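Workshop Tips: Recording Cord Winding for a Learning System
By the Wallin bench desk
Posted in January
14 comments | 500 shares

Winding cord onto a spool is a good first job if you are gathering examples for a robot to learn from. It is harder than stacking blocks, and the parts are cheap. These tips come from the Bramholm set, which we recorded in batches of 3.

Use a cord that stands out from the spool. White on black is easy to pick out later when you sort the clips.

Start with the cord in a different shape every time. Let it curl, cross itself or hang slack. If each example begins with a straight cord, the system will only learn straight cords.

Check all the views before you record. A wrist view gets the spool up close. A fixed view gets the length of cord on the table.

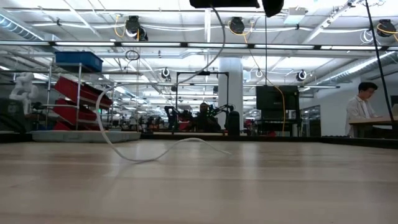
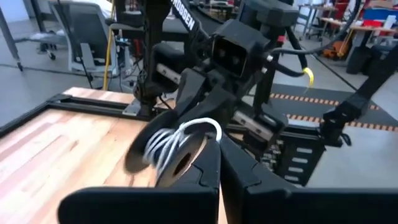
Cord on the tabletop in the first picture, and a spool held between the gripper fingers in the second.

Wind slowly and at one speed. Pauses end up in the examples too.

Keep the bad tries. Mark them as failed, and write one word for the reason: slip, snag, drop. We use 4 labels in the Cumwood sheet, and the last one is "other."

Do not trim the clips on the day. Put them in the folder and go through them on Friday with the sheet open.

Stop after 3 drops in a row and check the grip before going on.

Wipe the fingertips at the start of each batch. Tape glue and dust change how the cord slides.

3 shares today | Leave a comment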